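Taller compartido Vatden
Apuntes del módulo de automatización, hoja 2
Montaje de una celda con dos brazos: ordenar cestas por color

Estos apuntes acompañan la parte práctica del curso. Suponen que el lector ya sabe encender los brazos, llevarlos a la posición de reposo y usar la parada de emergencia. Quien no lo recuerda, debe volver primero a la hoja anterior.

La tarea elegida es sencilla de explicar: las cestas de plástico se colocan en fila sobre una balda, al fondo de la mesa, y cada color tiene su lugar. 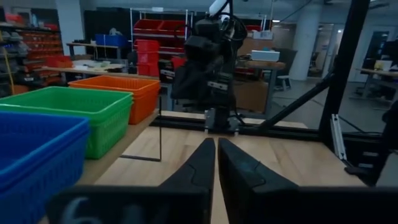
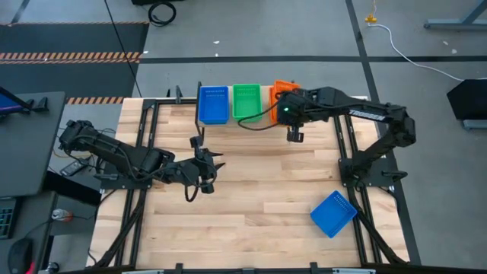 Mesa de madera y bastidor negro, con los dos brazos.
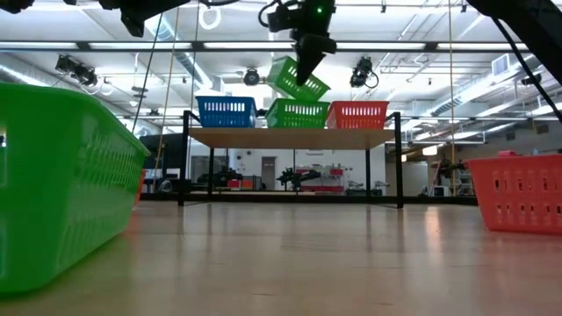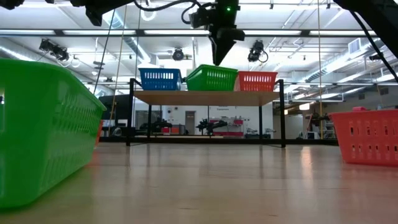 1. El bastidor

El perfil de aluminio se monta antes que los brazos. Primero se aprietan los tornillos solo a medias, se comprueba la escuadra midiendo las dos diagonales, y después se aprieta todo. En nuestro primer intento hicimos lo contrario y tuvimos que desmontar una esquina entera. Para una mesa de este tipo reservamos 11 escuadras metálicas, contando las de repuesto.

Las bases de los brazos van atornilladas al perfil y nunca a la madera. La madera trabaja con la humedad, y un milímetro de movimiento en la base se convierte en varios milímetros en la punta de la pinza.

2. Los cables

Cada articulación necesita un poco de cable libre. Lleven el brazo a mano, sin corriente, hasta sus posiciones extremas y miren si algún cable queda tenso. Las bridas se ponen al final.

3. Posiciones guardadas

Para cada color se guardan tres puntos: aproximación, agarre y salida. El punto de aproximación debe quedar encima del borde de la cesta, con bastante margen para no tocar las vecinas. En el fichero de configuración, que en nuestro grupo se llama Stolness, la altura se escribe en milímetros y el tiempo en milisegundos. El valor de espera después de cerrar la pinza es 2,000 (la coma separa los miles, como en el programa original; no es un decimal). Este detalle produjo muchas confusiones en el curso de febrero.

4. El agarre

La cesta se toma por el borde. Como la pared es delgada, basta con poca fuerza; si se aplica demasiada, el plástico se dobla y la cesta gira entre los dedos. Conviene empezar con la fuerza mínima y subirla poco a poco hasta que la cesta no resbale.

Si la cesta sale inclinada, el agarre está lejos del centro de su lado. Se corrige el punto de agarre, no el de salida.

5. Trabajo para entregar

Cada pareja entrega el fichero de posiciones y media página sobre los fallos encontrados. Los fallos se describen con el color de la cesta, el brazo utilizado y el punto donde ocurrió el problema. No es necesario entregar vídeo.

Versión de octubre de 2018.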